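「引き出しを増やせば片づく、という話を私は信じていません」。デスモンド・パークさんは席に着くなりそう言った。台所の収納相談を請け負うウリク(Ulik)で、これまでに106軒の台所を見てきたという。

こちらも素直に聞く気はなかった。収納の専門家はたいてい、最後に何かを売る。そう伝えると、パークさんは「売っていますよ、相談料を」と笑いもせずに答えた。

彼が勧めるのは、卓上に置く小さな木の棚に、毎日使うものだけを入れるやり方だ。上限は6点。なぜ6点なのかと聞くと、「7点目から人は探し始めます」。根拠はあるのかと重ねると、少し黙って「経験です」と言った。調べたわけではないらしい。

マグカップはしまわない主義だ。「枝のついたスタンドに掛けておけばいい。扉を開ける手間が減ります」。ほこりはどうするのか。「毎日使えば積もりません」。では来客用は、と尋ねると、来客用という考え方がそもそも疑わしい、と話がそれた。かごの野菜も同じで、見えていれば食べるのだそうだ。わが家のじゃがいもは、見えていても芽が出る。

取っ手の話になると口調が変わった。つまみより横に長い棒状のものがいい、濡れた手でも指が掛かるから、と身を乗り出す。
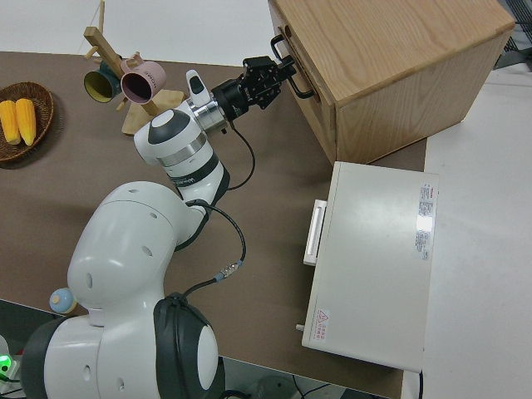

ただ、木目の明るい棚に黒い取っ手という組み合わせまで勧められると、使い勝手の話なのか好みの話なのか、聞いているほうにはわからなくなる。「両方です」とパークさんは認めた。「好きな引き出しでなければ、開けたあと閉めないでしょう」

以前の同僚ウェンデル・ベナビデスさんは、棚を置くより物を捨てろという立場で、二人は6月から口をきいていない。どちらが正しいかと聞かれれば、私はベナビデスさんに傾く。帰宅して自宅の引き出しを開けたら、輪ゴムと割り箸で半分埋まっていた。棚はまだ買っていない。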